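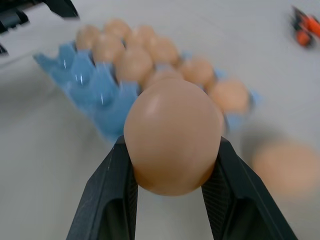 Progress Report: Small Flock Supply Program, Welley District
Prepared for: Tummont Fund, Rural Enterprise Grants
Prepared by: Béla Bozsik, program lead
Date: Feb 18, 2023

1. Status

The program is on schedule for collection and grading and behind schedule for cold storage. Spending is within the approved budget. No change to the end date is requested with this report.

2. Producer enrollment

There are 21 producers under signed supply agreements. All keep laying hens on mixed farms and deliver brown eggs only, which keeps sorting at the packing room simple. Two applications are on hold until the water test results for those sites are received. Agreements were revised in this period to state who pays for replacement trays and how late deliveries are recorded.

3. Collection and grading

The northern route runs through Favuvden and the southern route follows the river road. Both end at the packing room in Welley. During the reporting period the room received 3,564 dozen. Breakage was highest on the southern route, where the last stretch is unpaved. Stacks on that route are now limited to five trays and strapped at two points. Breakage has dropped, but the change was made late in the period and the figures are not yet comparable.

Candling is done by hand. Scales are checked at the start of each shift and the readings entered in the log. One scale drifted outside tolerance and was replaced under warranty.

4. Cold storage

The condensing unit for the second cold room arrived with a damaged fan housing and was returned. The supplier, Szalai, has confirmed a replacement at no cost. Installation will take about 6 working days once the unit is on site – electrical work is already complete. Until then all stock is held in the first cold room, which is adequate for current volume but leaves no space for the summer peak.

Door seals on the first room were renewed. Temperature is logged automatically, and the records are available on request.

5. Sales

School kitchens remain the largest buyers. Orders fall off during breaks and the surplus goes to two bakeries at a lower price. Negotiations with a grocery cooperative are open. Its main condition is a printed pack date on every carton, for which a coder has been quoted but not ordered.

6. Budget

Transport is slightly over plan as a result of fuel prices. Packaging is under plan. We request approval to move the unspent packaging balance to the purchase of the date coder; a revised budget sheet is attached.

7. Next period

Install and commission the second cold room. Resurface the loading area. Decide on the two pending applications. Complete the breakage comparison between routes and submit it with the July report.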